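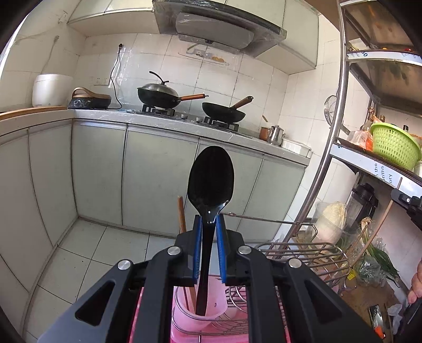
Rules for hand-held gripper sessions in home kitchens?

Posted by Soo-ah Jeon

I've been asked to write a one-page rule sheet for people who record kitchen tasks with a hand-held gripper (putting away utensils, moving things between the rack and the counter, that sort of thing). These are ordinary kitchens that people cook in. We have 5 operators starting in December and so far the only written rule is "be careful."

What I need to know is what belongs on the sheet. Do any of the robot safety standards apply when a person is holding the gripper and there is no arm? And what do you do about the stove and food that is out in the room? I would like to keep it to one page if I can.

Ľudovít Čierny

The industrial robot standards, ISO 10218 and the ones around it, are written for robots and robot cells. A gripper in someone's hand doesn't fit that well. I would treat it like a powered hand tool if it has a motor, and like a plain hand tool if it doesn't. Check with whoever handles safety where you are, though. Your local workplace rules still cover the operator.

For the sheet, this is close to what we use:

Burners off before the session starts, and checked by the operator at the knobs. A lid on a wok tells you nothing about whether it is hot.

Nothing with a blade gets gripped unless the task sheet names it. Knives and peelers go in a drawer or on a surface outside the work area.

Wipe the finger pads before the first grasp and again after anything that touched raw food. Spoons and other things people eat with get washed after the session, even if they were only lifted and set back down.

Look over the screws on the gripper before each session. If one is backing out, stop and tighten it. You don't want to find it later in a dish rack.

Keep produce off the floor where people step. Cords stay back from the counter edge.

Leave the rest of the kitchen the way it normally is. If you clear everything, the recordings stop looking like kitchens.

We stop for a break every 20 minutes. That came from sore wrists and isn't in any standard I know of.

Geum-ok Ban

just turn the gas off and wash the spoons. one page is plenty

Na-rae Maeng

I agree with most of Ľudovít's list. Two things I would add.

Get written permission from everyone who lives in the home, and say in it what gets recorded. A wide lens picks up a lot more than the operator thinks, including the hands of other people in the room, labels on shelves and mail on the counter. Put a line on the sheet telling the operator to check for papers with names on them.

Also write down who can call a stop. Ours says anyone in the room can, and the operator sets the tool down on the counter before talking about it. We had 2 people arguing over a pan once while one of them was still holding the gripper out over the sink.

On pad cleaning, use whatever the maker of the pads allows. Some cleaners leave rubber slick, and then things drop.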